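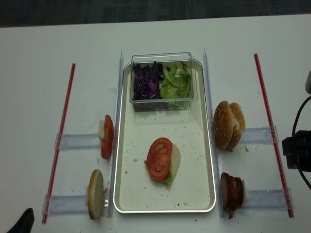 Rotkohl links, Salat rechts. Krümel überall.

Noch 12 Stunden bis zum Build. Huệ hatte die Schuhe ausgezogen und saß mit angezogenen Beinen vor dem zweiten Monitor, dem mit dem Gelbstich, auf dem jedes Schiff aussah wie in Urin getaucht.

»Der Frachter flackert wieder.«

»Welcher.«

»Die Plendier. Immer die Plendier.«

Giáp stand da. Frau Giáp eigentlich, aber das sagte keiner außer der Steuer. Huệ Giáp, Texturen, Shader, alles was glänzt. Ich machte den Rest. Der Rest war viel.

Das Spiel hieß Gestard. Rundenbasiert, Händler und Piraten, ein Mond namens Châu, um den sich alle stritten. Der Publisher wollte im November eine Demo. Wir hatten ja gesagt, im Oktober, mit Sekt.

Ich zog den Frachter groß. Rumpf, Antennen, die Schadensstufe drei mit den Brandlöchern. Und da, unter dem linken Triebwerk: ein Rechteck, rosa, hart wie ein Pflaster. Weg. Wieder da.

»Das ist dein Alpha«, sagte ich.

»Das ist dein Index.«

»Mein Index ist sauber.«

Sie lachte. Kurz, durch die Nase. Dann tippte sie, und ich hörte an den Tasten, dass sie recht hatte, noch bevor sie den Monitor drehte. Textur 2541. Zeigte auf nichts. Zeigte seit Wochen auf nichts, und die Engine nahm halt, was gerade im Speicher lag. Mal Rost, mal Himmel, mal ein Stück Menü.

»Was war 2541?«

Huệ sagte erstmal nichts. Draußen die Straßenbahn. Der Lüfter vom Rechner, der seit dem Sommer klang wie jemand, der gleich was sagen will.

»Vukport«, sagte sie dann.

Vukport war die Station gewesen, die erste, die wir gebaut haben, noch zu dritt. Mit Jahrmarkt in der Ringhalle und Lampions, die sie alle von Hand gemalt hatte, jeden einzelnen, auf 3000 Pixel, völlig irre, keiner hätte das je gesehen. Dann flog Vukport raus. Zu teuer, zu langsam. Ich hatte es gelöscht. An einem Abend, allein, ein Befehl, Enter. Ihr gesagt hab ich es zwei Tage später, in der Küche, beim Spülen.

»Hast du noch ein Backup?«, fragte ich.

»Nein.«

Und dann, nach einer Weile: »Doch.«

Sie holte eine Platte aus der Jacke. Aus der Jacke! Als hätte sie die seit Monaten mit sich rumgetragen, und warscheinlich hatte sie das auch. Steckte an, kopierte. Balken. Ich starrte auf den Balken.

Neustart. Der Frachter drehte sich ins Licht. Kein Rosa mehr. Unter dem linken Triebwerk hing jetzt ein Lampion, gelb, etwas verzogen, auf eine Panzerplatte gespannt, wo er nun wirklich nichts verloren hatte.

»Ich kann den Verweis rausnehmen«, sagte sie. »Drei Minuten.«

»Ja.«

Keiner von uns beiden fasste die Tastatur an. Der Frachter drehte sich weiter, Bug, Flanke, Heck, Lampion.

»Lass ihn bis zur Schadensstufe drei drin«, sagte ich. »Dann brennt er halt mit.«

»Der brennt nicht.« Sie zog die Tastatur zu sich ran. »Dem mal ich eine eigene Maske.«

Es war kurz nach vier. Ich ging Kaffee machen, und als ich wiederkam hatte sie schon den zweiten aufgehängt.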